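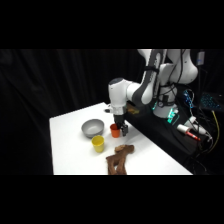

Matt white top, black fabric curtain behind

Keeping black curtains black (and other laundry grumbles)

Posted 19 July 2025

I've had black curtains in the back bedroom for years now and I still love them, but my goodness do they show everything! Fluff, dust, cat hair, the lot. A few of you asked how I stop mine going that sad grey-brown colour, so I've put it all in one place.

Dust them before you wash them. I run the soft brush on the hoover down each fold from the top, on the lowest suction, holding the hem with my other hand so it doesn't get gobbled up. Do this every couple of weeks and you'll wash them far less often. Mine go in the machine in April and then again when the clocks go back.

Check the label first, obviously. If it says dry clean only, believe it. I didn't once, and I ended up with a very nice pair of curtains for a doll's house.

Take out all the hooks, loosen the heading tape and turn the curtains inside out. Cold wash, gentle cycle, liquid detergent (powder leaves those chalky streaks along the seams) and no fabric softener. I wash 2 panels separately, one after the other, even though it takes all morning. Crammed in together they come out with creases you could lose a pencil in.

For the last rinse I put 200 ml of white vinegar in the softener drawer. My neighbour Evangelia Galanis swears the smell lingers, but I've never noticed it once they've dried. Don't mix it with bleach, ever, and keep bleach well away from black fabric anyway.

Dry them in the shade. I had one pair on the line in full sun all afternoon and the side facing out went the colour of weak tea. Five minutes in the tumble dryer on no heat shifts most of the lint, or use a damp rubber glove and stroke downwards. Then hang them while they're still a tiny bit damp and let the weight pull the creases out.

White tabletops, while I'm on the subject of things that show every mark. Matt ones seem to hang on to pencil and newsprint. Warm water, a drop of washing-up liquid and a soft cloth, then dry it straight away. If something stays put, try a little bicarb paste on a corner you can't see and wait till it's dry before you judge it. I'd leave the scouring pads in the cupboard, they make shiny patches.

Next time it's net curtains, and whether soaking them overnight does any good.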